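Skamano Kitchen Notes – README

Hi, I'm Ilgın. I look after the notes for the Skamano practice kitchen, and this file is where you should start before you open anything else in the folder. I wrote the first version in November and it had gotten pretty stale, so this one is mostly new (Uriel Beltrán read it over and made me take out two long complaints about faucets).

What's in the folder

There are 1364 records in kitchen_log.csv. One row is one small job somebody did at or near the sink: put a cup back, shift the rack from one basin to the other, wipe the counter, pick something up off the floor. Another 300 rows live in kitchen_extra.csv and those are the messy ones, where the person changed their mind halfway through or wrote down two jobs at once. I kept them because I like them! But if you want clean rows, skip that file.

The columns are short and a little silly in places:

job – what was being done, in plain words
where – counter, left basin, right basin, rack, floor, under
thing – the object, by whatever name the writer used
done – yes, no, or half
note – anything else, often blank

"Under" means the open space below the counter, pipes and all. Caroline Mfaume wanted to call it "cabinet" for the sake of tidiness, but I couldn't bring myself to write cabinet for a spot without doors, so "under" it is.

The island and the carpet

Left and right in the "where" column are always as you face the sink from the carpet side, with the faucet at the back edge of the counter. The left basin is the wider one. Please keep to that even if you were standing somewhere else when you did the job, or the rows stop making sense next to each other. 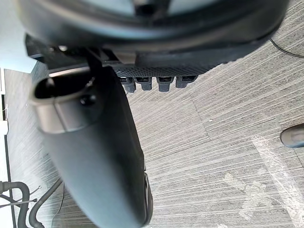
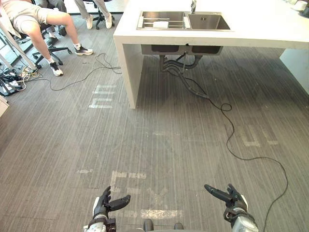
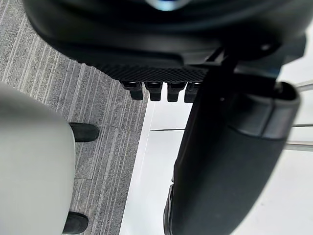 A word on the "thing" column while I have you. People call the drying rack a rack, a grid, a drainer and (one time, Ataberk) a "dish ladder." I've left all of them alone in the raw file and put my own choice in names.txt, which matches each odd name to a plain one. Cups are the worst. If it's round and you could drink from it, I call it a cup, even when the writer said bowl or pot. You may not agree, and that's fine – change names.txt on your own copy and run the counts again.

Floor rows need some care too. The carpet is tile, and some writers used the seams to say where a thing was ("two tiles out from the leg"). I love that kind of detail but not everyone did it, so don't build anything on it.

Known problems

Rows 692 to the end of kitchen_log.csv were typed by Hülya Eren from paper sheets, and her "half" means "started, will come back to it." Earlier on, "half" means "gave up." I should have caught this sooner. There's no good way to fix it now, so treat the two parts of the file separately if you care about that column.

Blank notes are really blank. A dash in a note means the writer crossed something out.

Using it

Take what you need, for class or work or plain curiosity. If you use it in something you hand out, put "Skamano Kitchen Notes" somewhere on it and tell me, since I enjoy seeing where it ends up. Corrections go in fixes.txt, one per line, with the row number first and your name last.

Last changed 08/04/2020. I still have to sort the spelling in the job column.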